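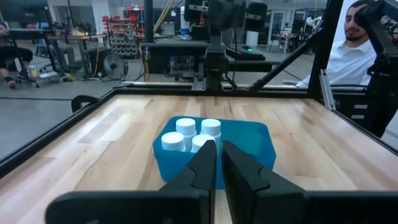
*Checked by Marta Moroz, Sorton cell software, Hurkport. July, release candidate 4 of the Kuusk planner.*

Pre-run checklist for the bottle pick task, with comments from the inspection. Items marked [x] passed, items marked [ ] are open. An open item under Motion limits blocks unattended running. Open items elsewhere need a ticket and a name against them.

## Control

- [x] Controller and planner report the same build tag.
- [x] Stop request from the operator screen halts both arms. Tested from idle and from mid-path.
- [x] Gripper command times out if no position feedback is received.
- [ ] Restart after a stop requires a fresh plan. **Comment:** the old path is still in the queue after restart and runs if the operator presses Continue twice. Clear the queue on stop.

## Perception

- [x] Wrist camera stream is live before motion is enabled.
- [x] Gripper mask loaded. The two fingers take up the lower middle of the view and must be left out of the detection area.
- [x] Bin edges found with the near wall partly covered by the gripper.
- [ ] Detector returns one object per bottle. **Comment:** the four white bottles stand close together in the left half of the blue bin, and the front right one is partly behind the left finger. With the finger in that position the detector dropped to 3 objects on several replays. Do not fix by lowering the score threshold; move the viewing pose and repeat.
- [ ] Caps and bodies joined correctly. White on white gives a weak edge. Wovonia labelling set to be extended.

## Motion limits

- [x] Table frame, rear post and side strut present in the collision model.
- [x] Second arm published as a moving obstacle, not as a fixed shape.
- [x] Speed cap is 90 mm/s inside the bin volume.
- [ ] Keep-out zone on the right side of the table. **Comment:** people sit directly behind the frame on that side. The zone in the file stops at the rail. Extend it inwards so that the elbow stays clear of head height, then re-run the reach test.

## Planning

- [x] Planner refuses a grasp if the fingers would touch a neighbouring bottle.
- [x] Replay of 2,634 stored plans completed without a collision flag.
- [ ] Planner time limit. **Comment:** when no grasp is found it retries without a pause and fills the log. Add a retry count to the config.

## Tooling

- [x] Log disk has space for a full shift.
- [x] Config file under version control, no local edits.
- [ ] Checklist version shown on the operator screen. Carried over from the previous release.

Result: attended running only. Re-inspect after the keep-out zone and queue changes are merged.

M. Moroz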